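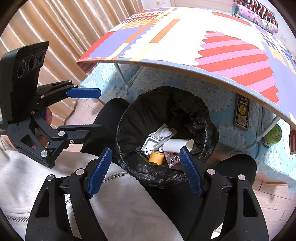 Parkstead's trash pickup changes next week, so check your bins

Mar 26, 2020

Search this site Go

If you're anything like me, the little bin by your bed is the one you forget until pickup morning (and then you're running down the drive in your slippers). Well, we all get a bit more time now! Starting with the first pickup next week, trucks on the Parkstead side will come through at 9 instead of 7, and Rarlow Road moves over to the same route as the rest of us. That adds 158 homes to the run.

I called Damilola Ekpo at the town office and she was very patient with my questions. The big one is bags. Everything from inside the house has to be bagged and tied, even the bathroom and bedroom stuff, and the crew won't take anything tossed in loose. Black bags are fine. Clear ones are fine too.

Cardboard tubes are still recycling, by the way! I've been dropping mine in with the tissues and candy wrappers for years, and Damilola says plenty of people do the same. Pull them out, flatten them, and put them with your boxes. Used tissues and plastic film stay in the trash.

Extra bags cost $2 each, and you can get the tags at Mwakyusa Hardware or at the counter in Bornent. The limit is 20 tags per household for the year.

If your bin gets missed, call the office before noon and they'll try to send someone back the same day.

489 shares
2 comments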